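Can a machine sort your silverware yet?

My neighbor Wajid Kiani asked me this on Saturday, elbow-deep in my sink after we'd fed 16 people, and I've been chewing on it ever since! Folding towels, maybe someday. The utensil drawer is harder than it looks, bless it, and a gripper has plenty to learn there (so did my kids).

Thin handles lie flat on the counter, and that's trouble for anything without fingernails. If you're trying this at home with a gripper arm, spread the pieces out first, start with plain plastic, and line the fingers up with the handle before you close them. Save Grandma's fancy teaspoons for last, and go slowly!

Me, I still do the drawer by hand, with 3 trays and the radio on.
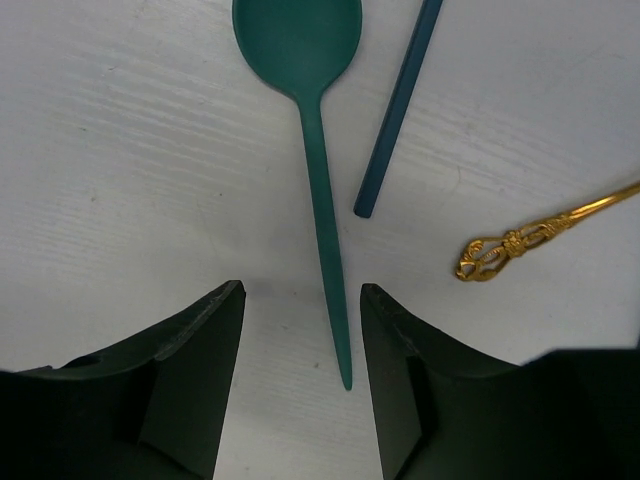

Teal plastic spoon first, fancy gold handle later.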